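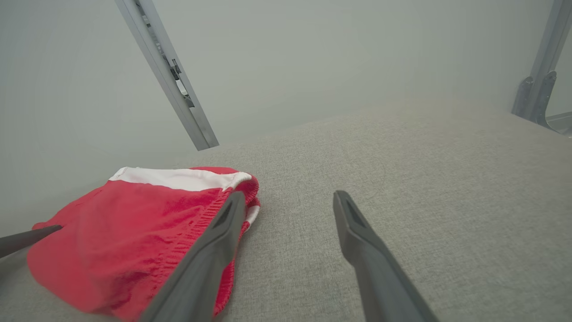
Laundry has taken up most of this period, and it will take up most of the next one. When we wrote the proposal, folding was listed as a warm-up task ahead of the shop-floor work, which tells you how much laundry the authors of the proposal were doing at the time. The current exercise starts with one garment, bunched up on the gray fabric, and asks the two-fingered gripper to find an edge worth pulling. The red piece with the white band along the top has become our standard hard case. It offers a ribbed hem, a rolled edge and several folds that look like edges until you tug on them, and the software is an optimist about all of them.

This is the second progress report on the Skukis project and covers work up to July 1, 2020. The question you are paying us to answer is whether a machine can do ordinary chores, at home or in the back of a store, well enough that a person would let it. The short answer is still no. The longer answer has improved.

Folding

We logged 300 attempts on single garments starting from a heap. An attempt counts only if the piece ends up flat and folded once, with no human hand involved. Towels do well. Shirts do well when they land face up, and they seem to know when a report is due. Shorts and knitwear remain poor. The usual failure is that the fingers close on two layers instead of one and fold the garment neatly around its own mistake. Bimla Singhal has been sorting the failures by cause and has a list of eight. Four of them are really the same one, but she would like it noted that they feel different at the time.

Speed is a sore point. A good fold takes over 2 minutes. I can do it in a few seconds, badly, and so far the badly done version is still winning with everyone we have asked.

Shelf restocking

The store trial at Prorkuta went ahead for boxed goods only. Boxes are wonderful. They have corners and they stay where you put them. The Drustel planner handled cereal and tea without much trouble and was then shown bags of rice, which it treated as boxes having a bad day. We have agreed with the store to leave bags out until November.

The staff were kind about the whole thing. One of them restocked the entire next aisle during our demonstration and then came over to ask when it would begin.

Dishes

Paused. Fabrice Vasseur wants the grip force sorted out before anything breakable goes near the arm again, and I am not going to argue with him. He replaced the mugs out of his own pocket, and there is a line for that below.

What we have learned

Our feeling at the start was that picking things up would be the easy part and deciding what to do with them would be hard. For cloth we had that backward. The system can state with great confidence where a sleeve ought to go. Getting hold of the sleeve is another matter. We have moved most of the effort from planning to grasping, and the Rey module, which was meant to choose between folding styles, is on the shelf. At present there is one folding style.

Money

We spent 3680 dollars in this period outside salaries. Most of that went on replacement fingertips and the new work surface. The rest was clothing from a thrift store – yes, with receipts – and the mugs. We are within budget, partly because dishes are paused.

Next period

Grasping first. We want the gripper to test an edge with a small pull before it commits, and to let go if the whole garment comes along. Bimla will run the same set of garments again so the numbers can be compared, including the red one. We will also write up the box results properly, as the store has asked for something it can show its head office.

We are not asking for more money. We would like permission to move the household demonstration back to November as well. If you would still prefer to see it on the original date, please bring towels.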